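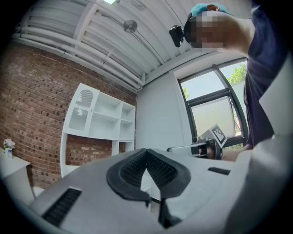
1 attachment, posted by drafty_cape

Water bill says 3,156 gallons and we were gone for most of January

drafty_cape wrote:
Need a sanity check before I call Sullon Water again and lose another lunch hour on hold.

Bill came. 3,156 gallons for the month. Two adults, no kids, no pool, and we were at my sister's for 9 days of it. Last month's bill was way under that. No puddles, no wet spots in the yard, nothing dripping under the sinks. Basement's dry. The lady on the phone said "check your toilets" and pretty much hung up.

Could the meter just be bad? They swapped ours in the fall and I never trusted the new one. Anybody in Okton had this happen?

pipe_dreamer wrote:
Toilet. Food coloring in the tank, don't flush, go watch TV, come back. Color in the bowl = flapper is shot. Costs next to nothing to fix. Do this before you call anybody.

mrs_halfbath wrote:
Agree on the toilet. Ours was dead silent, no hiss, no refill noise, and it ran for a whole season. I only caught it when I had the lid off for something else.

Also check the bill for the word ESTIMATED. Small print, usually next to the read date. If they guessed it then you're fighting over nothing.

Willy Stevens wrote:
Going to disagree with the toilet crowd a little. Meters do get misread, and new ones get set up wrong at the office. My neighbor got billed for the house across the street for half a year. Serial number on the meter didn't match the serial number on the account. Go look at yours, write it down, compare to the bill. Takes a minute.

pipe_dreamer wrote:
Sure, Willy, but it's a toilet way more often than it's the meter. People always want it to be the meter.

Willy Stevens wrote:
And people who answer toilet to everything are right until they're wrong. Check both. I didn't say skip the toilet.

drafty_cape wrote:
OK. Bill says ACTUAL, not estimated. Serial number matches, went out with a flashlight. So that's out I guess.

Doing the food coloring tonight. Only have green. Is green ok

mrs_halfbath wrote:
green is fine lol

Nobuhle Naidoo wrote:
While you're waiting on the tank, do the shutoff test too. Everything in the house off, no dishwasher, no washer, ice maker off. Read the meter. Don't touch water for an hour. Read it again. If it moved you have a leak somewhere. Then shut the main valve inside the house and do the whole thing over. Still moving with the main shut – the leak is between the meter and the house. Stops – it's inside.

Most meters have a little triangle or star that spins on very low flow. Watch that if you don't have an hour.

One more. You were away in January. Did you leave a tap dripping so the pipes wouldn't freeze?

drafty_cape wrote:
...

Yes. Kitchen AND the upstairs bath. My husband did the upstairs one. I'm asking him now how much of a drip.

drafty_cape wrote:
He says "a good trickle." Great.

pipe_dreamer wrote:
There's part of it. A trickle all day and all night for over a week adds up fast. People picture drip drip drip and then open it like they're filling a glass.

tenant_in_4 wrote:
Doubt it's all of it though. Depends on the trickle obviously. Put a measuring cup under it, open it the way he had it, time it for a minute. Then multiply out. Better than arguing.

Willy Stevens wrote:
I wouldn't leave taps running on a trip at all. Shut the main, drain the lines, leave the heat on low. If a pipe does let go you come home to a small mess and not a swimming pool.

mrs_halfbath wrote:
Not everybody can, Willy. We've got a boiler that needs the supply on, the guy told us never to close it on our own. And my main valve hasn't turned in years, I'm scared to touch it.

Willy Stevens wrote:
Then get the valve replaced. One that won't turn isn't a valve.

drafty_cape wrote:
Update. Green water in the bowl downstairs. Faint but it's there. Upstairs is clean.

So toilet + trickle. Sorry for doubting the toilet people. It's a Sarnano, the low tank kind, and the flapper at the grocery store didn't fit. Is it a special part?

pipe_dreamer wrote:
The low tank Sarnano takes the bigger one, 3 inch. The universal 2 inch looks close enough and then seeps. Timmermans has them behind the counter, not out on the rack, so you have to ask. Bring the old one. Wipe the seat off before the new one goes on, there's always crud on it. And leave a little slack in the chain but not enough to get caught under.

drafty_cape wrote:
Timmermans had it. In and done before dinner. Redid the green test, bowl stayed clear. Then did Nobuhle's shutoff test, triangle didn't budge the entire time.

Called Sullon again this morning. They have a one time leak adjustment. You send the receipt for the part and a short note, and they look at it. Guy thought it'd be around 80 bucks off if it goes thru. The first lady never mentioned it.

Nobuhle Naidoo wrote:
Good. Send it in writing and keep a copy. Ask if the sewer side gets adjusted too, that's a separate line on the bill and they won't always do it unless you ask.

Willy Stevens wrote:
Still think you should have them test that meter.

drafty_cape wrote:
If next month's is weird I will, Willy.

Shares: 3 | Comments: 4

Comments

lowflow_lou: the chain thing got me. Mine was too long and kept sneaking under the flapper. Two plumbers missed it

kbasement: Sullon turned down my adjustment, they said I should of fixed it sooner. So don't count on it.

jan_on_elm: Careful with the color tablets some places sell, they left a ring in my tank. Food coloring rinsed right out.

pipe_dreamer: @kbasement ask again with a supervisor, they did mine the second time

Contact | Copyright Okton Home & Yard Forum, posts belong to their authors | Back to top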